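4.3 Folding Surface: Cloth Items

This section covers the preparation of the Trellmont folding surface and the handling of small cloth items up to 56 cm on the longest side. For larger items, see Section 4.5.

Before you start

Clear the surface and wipe it with a dry, lint-free cloth. Light scuffs on a matte panel do not affect folding. Deep scratches can catch on fine weaves - replace the panel if a thread snags more than once at the same spot.

CAUTION: Do not use wax or silicone polish on the surface. Treated panels let the cloth slide during the first fold.

Placing the item

1. Shake the item out once and check it for pins, tags and loose threads.
2. Lay the item in the middle of the surface. Keep a margin of at least 18 cm on all sides.
3. Turn the item so that its longest side runs parallel to the front rail.
4. Smooth it from the center outward with light pressure. Do not pull on the corners. 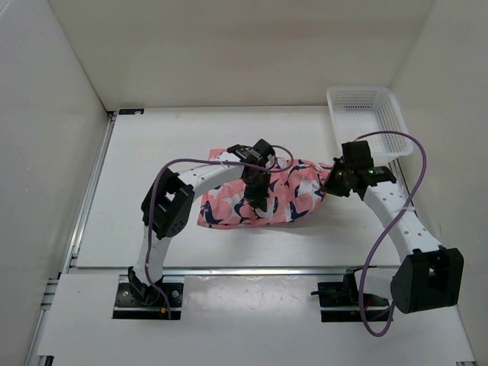 Figure 4-3. Patterned cloth item in the middle of the work surface.

Folding

5. Hold the cloth down near the center before you move any edge.
6. Bring the left edge over to the right edge. Align the corners to within 3 mm.
7. Press along the fold from back to front, then release.
8. Bring the back edge forward to the front edge and press again.
9. Leave the folded item flat for 5 seconds before lifting it. Thick items may need a second press.

NOTE: Patterned cloth is easier to align by its hem than by its print. Prints are often a few millimeters off square.

NOTE: If the top layer shifts during step 8, open the item fully and repeat from step 4. Correcting a single layer leaves a crease under the fold.

Removing and stacking

10. Lift the item from below with the folded edge facing you.
11. Place it on the Skorham tray, folded edge out. Do not stack items on the folding surface.

CAUTION: Keep damp items off the surface. Moisture trapped under the panel can lift it along the rail.

Panel replacement is described in Section 7.2.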